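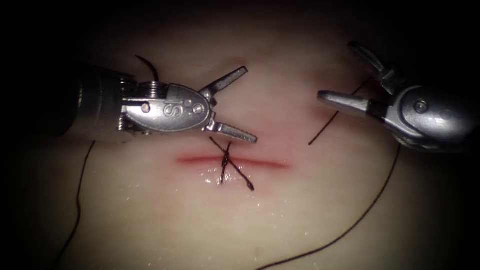

I have finally started taking up my own trousers, and I'm a bit annoyed that it took me until now! For years I paid the dry cleaner near the station to do it, then I bought a pair in the Kwan sale that were so cheap the hemming would have cost more than the trousers. So out came my gran's sewing tin. A stitch is a stitch, I suppose, whether it goes through a pale practice pad with a metal needle driver hovering over it or through navy cotton on my sofa with the telly on, and mine were terrible either way you looked at them. Big, small, big, one going off towards the pocket.

Haiyan Mao from my old job sews everything (she made her own coat, with a lining!) and she told me to press the fold first and leave it pinned overnight. I'd been skipping the iron completely. I also bought decent thread from Cornetti, the little haberdashery behind the market, and it snaps far less than the stuff in the tin, which must be older than me.

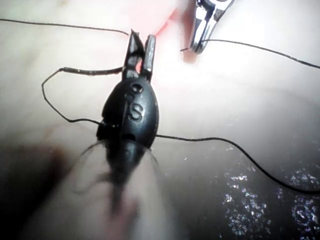
Small black clip, with an S on the front.

The first pair took me three evenings. The second took one, and I only stabbed myself when the phone rang. I use a slip stitch now, picking up a tiny bit of the outside fabric each time, and I knot off every so often so that if one bit goes the whole leg doesn't come down on the bus. That has happened to me, in September, on the way to a wedding, and Mingxuan Jin lent me five safety pins and was very nice about it.

Next up are the curtains in the back bedroom, which are 205 cm long and puddle all over the floor. I've been putting them off for ages. They're lined, they weigh a ton, and I still haven't decided whether to take them down or just kneel on the carpet and do them where they hang. If anyone's tried the kneeling way, do let me know how your knees got on.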